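Notebook | Builds | Molds | Paint Log | Swaps | About

Action figure bench notes: the Hemska knee problem, second round
3/31/21 - posted by the bench 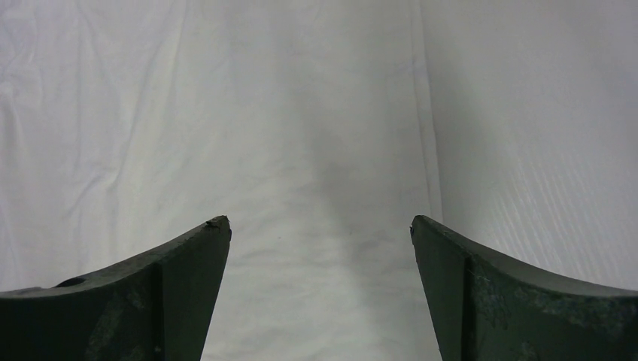 Page last changed: 3/31/21, evening

Picking up where I left off with the eight-inch body. The knees are still too loose! I had the blank standing on the shelf in a plain jumpsuit and it was fine, and then I put the overcoat on it and down it went, face first. So the coat is heavier than I figured, or the knee pins have worn from all my fiddling (probably both, I've been bending those legs while I watch TV).

What I tried first was the old floor-polish trick, one thin coat on the pin, leave it overnight, put the leg back together. It helped on the left knee and did next to nothing on the right. Then I went over to Clorell, the clear sealer I bought a bottle of back in December and never opened. It's thicker than the polish and takes longer to cure, but the right knee now has a nice firm drag to it. I did 2 coats. Don't do three, I did three on a spare leg and had to warm it with the hair dryer to get it moving again, and even then it squeaked.

Elbows are good. Leave the elbows alone. I'm writing that down so I'll see it next time I get the itch.

Heads. The Hemska head sculpt is a lovely thing for the money, very much that early sixties TV leading man look, but the neck socket is cut for their own body and it sits too high on mine. He looks like he's peering over a fence. I shaved the neck post down a little at a time with a fresh blade and kept checking it with the collar on, and the collar is what matters, because with the shirt buttoned up you can't see the joint anyway. He sits right now. I took a hair too much off the back, so he tips his chin up slightly, and I've decided I like it. Whoever does the next one, stop earlier than I did.

Clothes! The suit set came from Bindero and it's the best tailoring I've had at this scale, with real lapels and a pocket that opens. The pants are long, though. I hemmed them with fabric glue and the left leg has a shiny spot if you tilt it to the light. Next pair I'll sew. The tie was printed shiny and I knocked it back with matte spray, masked off with tape, and that came out great on the first go, which never happens to me.

Still stuck on the accessories. I want a little tabletop fortune machine for him to sit next to, like a diner would have had, and I've made the box twice now. The first was too big, he looked like a kid beside it. The second is the right size but the corners went soft when I sanded. Thinking about casting it instead, in the Krishnan gray resin, and doing the slot as a separate piece so I can paint it before it goes in. If I'm making a mold anyway I might as well pour 6 and take the extras to the swap.

Paint on the face: I'm happy with the eyes and unhappy with the eyebrows. They're too dark and they make him look furious. I'll thin the brown way down and try again on the spare head before I touch the good one.

Money so far, for my own shame: over 200 dollars, counting the spare body and the head I ruined. The single cheapest thing was the shoes at 19 dollars, and they don't even fit without sanding the ankles - I did that tonight and there's brown dust in my coffee.

To do next: hem the second pair of pants, eyebrows, sharpen up the corners on the box before it goes anywhere near rubber, and check whether the right knee is still holding with the coat on. Also order more blades, I'm on the last one.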